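Search tickets Go
Ticket 221 - Nesting run stalls on the right arm
Status: open
Project: Skelance bowl stacker, shared workshop build

The sequence gets so far and then the right arm waits. No fault in the log, no warning, it just sits there until the timeout. Talano support closed my first report as "operator setup" and told me to reflash the wrist controller. I have reflashed it. Same stall, and I'd like to know what they think a reflash was going to change.

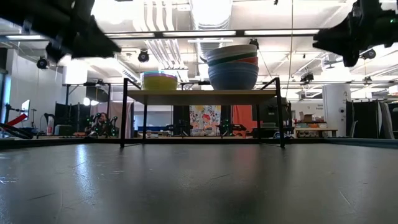 Timeout is set to 54 seconds and I don't believe the number is the problem. The Rostami guide says to raise it to 192, but a longer wait is still a wait. What I want sorted first is the nesting order. With white at the top of the tall stack and blue at the bottom, each bowl needs its own release height, and the config file has one value for the lot. The guide calls this "adaptive". I have my doubts.

Tried so far:
- swapped the wrist cables left to right: no change
- went back to firmware 2: no change
- slowed the approach by half: stalls later, still stalls 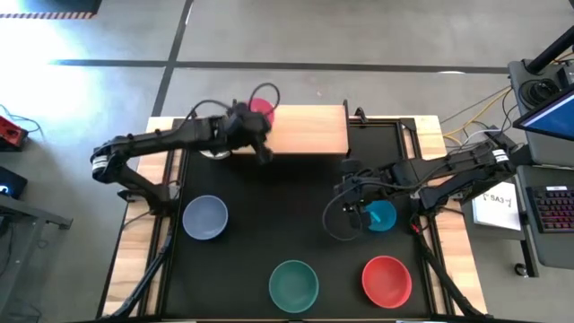

Marloes Van der Linden
Build lead, arms and grippers

Update, 19 December 2025. Someone suggested the two arms are waiting on each other near the wooden block. Possible, but I ran the right arm alone with the left one parked and it stalled anyway. So the shared zone setting is off my list until I see proof. The grip check is next. It compares finger gap with motor current, and I suspect a thin rim reads as "nothing held" when the current limit is low.

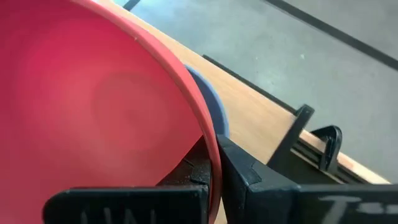 I raised the current limit one step and got three clean runs, then a stall on the fourth. Three runs is not a fix, please don't mark this as solved. The Skolach plug-in is meant to log finger gap on every cycle - it skips the cycle that fails, so it's no help. I'll write the gap to a plain text file myself and attach it when there is enough to look at.

Contact the workshop desk | Copyright Skelance build group | Back to top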